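I've been teaching a robot arm to swap a processor since February, and my left shoulder would like a word with management.

The way we do it at Grindby is remote control. I sit with a handheld leader arm, squeeze and wiggle it, and the gripper does the same thing inside an old Dell case. Every run gets saved and the good ones go to training. We're at 584 saved runs out of the 2,000 on the plan, so, you know, plenty of evenings left!

The part that eats my time is the approach. Those fingers are big and black and a CPU is small and flat, and with the load plate open you have to come in under it without bumping anything. I've started doing it in tiny nudges (boring to watch, much nicer data).

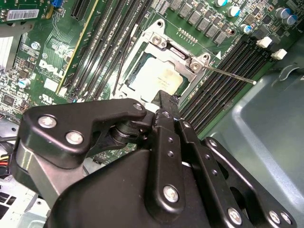
Tang: have you tried guiding it by hand instead? We dropped the remote for the last few millimeters and our demos got way smoother.

I did try that for a week! You can feel the contact so much better with your hands right on the arm, I'll give you that. But then my knuckles are all over the wrist camera, and I ended up tossing 127 runs. So back to the remote I went — slower, but the view stays clean.

What helps more is pausing over the socket. I stop, check both edges of the chip, breathe, then go down. The Sorkum software lets me scale my motion way down for that bit, and I wish I'd found the setting sooner.
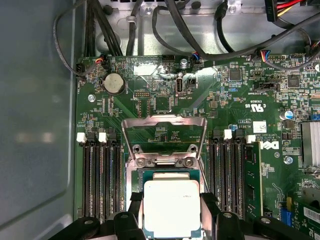
Holding the chip over the open socket, gripper on both sides.

Next up is memory sticks, which I'm told are easier. I have 100 runs to record before I get to complain about those.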